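Do You Need a Glowing Box for Your Toys?

I get more mail about cleaning than about anything else in this newsletter, and since March most of it has been about UV cases. You've probably seen the ads. A zip-up or hard-shell box, a soft purple light inside, your favorite vibrator lying there like jewelry, and a promise that everything will be "sanitized" by the time you've brushed your teeth. Several of you asked if it's worth the money. Mieke Kuipers wrote in to say she'd already bought one and now wanted to be talked into it, which I understand completely.

I borrowed an Atach case from the El Idrissi shop and used it at home for a few weeks. I also went through the leaflet, the product page and the little card that falls out when you open the lid. My opinion of the thing went down with each of them.

Start with the word "sanitized." The product page uses it in the headline. The leaflet says "helps refresh." The card says the case is "designed to support your hygiene routine" and that toys should be washed and fully dried before they go in. So the box cleans the toy you've already cleaned. I asked the company by email what had been tested, on what material, and how far from the light. I got a cheerful reply with a discount code in it.

The distance question matters, and so does the shape of whatever you're putting in there. Light travels in straight lines. A smooth bullet lying under a lamp gets light on its top side and very little on its belly. Anything with a seam, a ridge, a collar around the button, or a charging port with a rubber flap has places the light can't reach, and those are exactly the places where lube and everything else like to collect. Rabbit styles are the worst for this because the crook between the two arms is in shade however you lay them. The Atach has its lights in the lid and a shiny lining on the bottom, and the leaflet makes a lot of the lining. My Rastunura wand head lay flat on that lining for every cycle I ran, so the side it was resting on got whatever can squeeze in between silicone and foil. You could flip it over and run it again. The leaflet doesn't mention flipping.

Then there's the cycle. The ad shows 60 seconds. The settings are 2 minutes and 20 minutes, with no explanation of what the longer one does that the shorter one doesn't, or why anybody would choose the shorter one if the longer one is what works. I went looking for the 60 seconds and found it in a footnote, where it refers to how long the light takes to "reach operating output." I read that three times.

I'm not saying ultraviolet light does nothing. It's used for serious disinfecting, in serious equipment, by people who know what dose they're giving and to which surface. What I don't have is any reason to think a battery-powered pouch does the same job, and the seller hasn't given me one. A purple glow tells you a purple light is on. It's a nice glow! I liked having it on the dresser. It doesn't tell you a thing about dose.

The other thing I'd want to know before leaving silicone under UV night after night is what happens to the silicone. Rastunura's care sheet says to keep their toys out of direct sunlight. It doesn't bring up UV boxes either way, and when I called, the person on the line was friendly and didn't know. I saw no damage in a few weeks, but a few weeks is nothing for a toy you hope to have for years. If yours has a soft-touch coating, or it's one of those squishy TPE blends, I'd be slower still.

"But it has 787 five-star reviews." It does, I looked. The ones I read talk about the color of the light, how discreet the case is in a suitcase, how fast it shipped, and how sweet the thank-you note was. Many were written the week the box arrived. A reviewer can tell you if the zipper sticks. She can't tell you how many germs are on her vibrator, and neither can I, and I do this for a living.

The shop bundles the case with Vitano spray, so I tried that as well. It's a toy cleaner and it smells of cucumber. The directions say to spray, wait, wipe, and rinse with warm water. If I'm going to be standing at the sink rinsing anyway, I can use the mild unscented soap that's already there. Where a spray does earn its spot is travel, or a late night when the sink is down a cold hall past your roommate's door. Fine. Buy the small bottle, and skip it if fragrance bothers your skin, because some of it will end up there if you rinse in a hurry.

What I do at home is dull. Warm water and mild soap right after use, before anything dries on. Fingers into the seams, and a soft baby toothbrush around the buttons. Check that the toy really is waterproof before you dunk it — "splashproof" means you wipe it down and keep the charging end out of the water. Solid silicone with no motor can be boiled if the maker says so. Porous materials never get fully clean no matter what you shine on them, so put a condom over them or keep them to yourself, and let them go when they turn sticky or start to smell. If you share toys with a partner, use a condom on the toy and change it between bodies. No box replaces that, and it bothers me that one of the Atach ads hints that it does.

Drying is the step people skip. A damp toy zipped into a closed case is in a worse spot than a washed one left out on a towel overnight, with or without the lights. The Atach has no vent that I could find. I put a slightly wet toy in on purpose, ran the long cycle, and opened it the next morning to find droplets on the lining.

So, Mieke: keep it if you like it. It locks, it holds a full-size wand, and it charges by the same cable as half of my drawer, so as a storage box it's decent. Just wash and dry first, as if the light weren't there. For everybody else, a cotton drawstring bag costs less than lunch, breathes, and can go in with the laundry. El Idrissi will sell you one of those too, though you'll have to ask, since they keep them on the bottom shelf behind the display for the case.

If any of you have had a straight answer from a UV case maker, with a test report attached, please forward it. I'd be glad to print it here, and I'll take the box back out of its bag and try again.

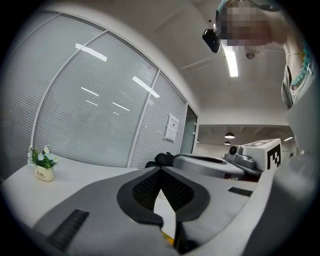
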